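We use cookies to improve this site. Accept | Manage
3 min read

Teaching Liris to Handle Snacks: Project Report

Our learning system, Liris, needs examples of a person driving the arms through simple store tasks. In November we set up a snack counter and started recording.
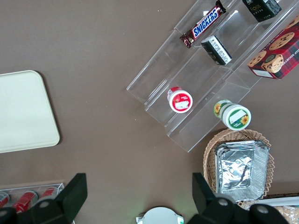

Chiyo Wada

The wrist cameras give the close view. Wrappers were the reason for choosing candy bars and foil trays, as shiny surfaces gave our first model trouble. Each session had 15 episodes, and we reset the table between them. An episode was thrown out if the operator paused for more than 10 seconds.
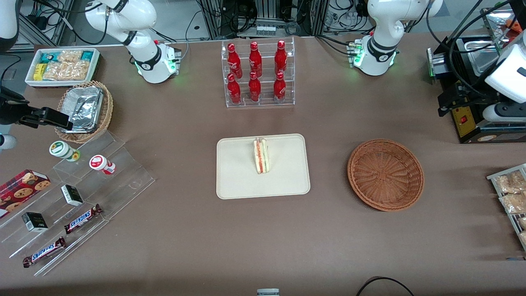
Figure 2. Both arms idle, sandwich on the center tray.

The fixed camera records the whole table. Its view is used to check labels, and the model trains on it too. We kept 1,381 episodes.
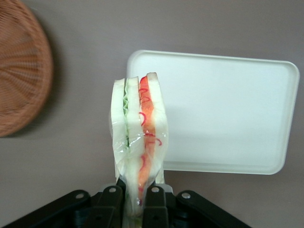

Problems and next steps

Sandwiches were the slowest item to record. The plastic wrap hides the edges of the bread, so grip height varied between operators. We plan to record 100 more sandwich episodes with one fixed grip height and retrain.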